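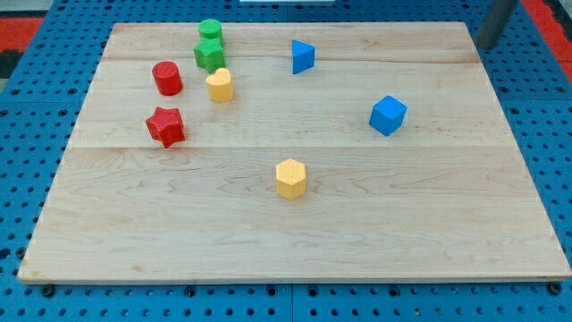

Blog > Robots > Collecting

November – posted by Patricio Vidal

Day four of teaching an arm to push toys around a board, and I have opinions about geometry.

The job sounds like something you'd give a toddler. You type an instruction ("move the blue cube next to the yellow heart"), somebody drives the arm until it's done, and the whole episode gets saved with the sentence attached. Then you do it again with a different sentence. Yufang Hao and I trade seats every 12 episodes, which was her rule, and she is strict about it. I once asked for a thirteenth and got a look.

We're at 703 saved episodes as of Friday evening. The number I'd like to report is bigger, but we threw out a batch where I'd written "left" in every instruction and meant my left, sitting on the wrong side of the table. The arm would have learned to do the exact opposite of what anyone told it, and I already have a nephew for that.

Some notes on the blocks. The cube is a joy. You push a flat side, it goes where you're going, everyone's home by six. The cylinders are fine as long as you hit them dead center, and if you don't, they slide off to one side like they've remembered an appointment. The stars are the worst. Catch one on a point and it spins in place, so you chase it, and now your nice clean example is a recording of a grown man losing to a star. Yufang says to keep those. Her argument is that the policy needs to see recoveries too, and a dataset with no mistakes in it teaches the arm nothing about getting out of one. I think she also enjoys watching them back.

The other thing we argue about is starting layouts. Left to myself I set the blocks out in tidy rows. Yufang calls this "gift shop" and messes it up before I can hit record. My current method is to shove everything toward one corner and leave the near half of the board bare, which gives the longer pushes somewhere to go. She has approved this, with reservations.

Next week we start on two-step instructions, along the lines of "bring the red star to the hexagon, then move the green star away from the green cylinder." I tried 2 of them before packing up. One went well. The other is saved under recoveries.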